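Plostell Shared Workshop
Kitchen Arm Build: progress report to the Kolev Small Projects Fund
Prepared by Vlasta Kelmendi, 12th July

Summary

The arm is built, wired and moving under its own control software. Work has shifted from the mechanics to the tabletop tasks named in our application. We are three weeks behind the original plan, all of it from the delay in the wrist parts. We have not asked for more money and do not expect to.

Work finished in this period

The base plate was redrilled after the first one flexed under load. The new plate is thicker and bolts through the bench in six places instead of four. Ingeborg Haslinger rewired the shoulder and elbow so that the power and signal lines no longer share a sleeve, and the dropouts we reported last time have stopped.

The gripper went through two versions. The first closed too hard and could not be backed off in small steps. The second uses the Skusex driver board, which lets us set a current limit for each move. It is slower to close, and we have accepted that for now.

For the test area we settled on a toy play kitchen. It has a cooktop, a sink with a faucet, and a tiled back wall with utensils hanging on it, so the arm has to reach over and around things at different heights. The application described a plain board with marked squares. We think the kitchen is a fair replacement, and it takes up less bench space. 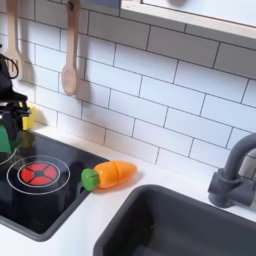
Test runs are logged by task. We have recorded 188 runs since the gripper was changed. Most of these are single moves: pick up one play food item, carry it, set it down. Sink-to-counter moves are the weakest because the arm comes in at a steep angle and the wrist runs out of travel. Ingeborg is rewriting the approach path so that it comes in lower and from the side. A shorter wrist bracket may also be needed.

Shiny surfaces have caused trouble for the position tracking. Moving the bench lamp helped in the afternoon but made no difference in the evening, when the overhead lights are on. We plan to try a diffuser before changing any code.

Spending

Grant awarded: $2,148
Spent to date: $1,205
Committed, not yet invoiced: $709 (Drandinow, replacement wrist motors and one spare)
Remaining: $234

The motors cost more than budgeted. We covered the difference by buying the power supply used. Receipts are in the shared folder, sorted by month.

Problems and changes

The workshop's laser cutter was out of service for part of the period, so several brackets were cut by hand. They fit, but two of them are not square and will be remade. The emergency stop has been moved to the front of the bench after a member pointed out that it could not be reached from the left side. Nobody may run the arm alone until the new stop has been checked by a second person.

Next steps

Fit the new wrist motors and repeat the load test. Finish the side approach for the sink. Start two-step tasks, with one item moved and then a second placed beside it. Write up the wiring diagram so another member could repair the arm without us.

The final report is due in December. We would like to bring the arm to the workshop's open evening that same month, and will need to know by then if the fund wants its name on the display card.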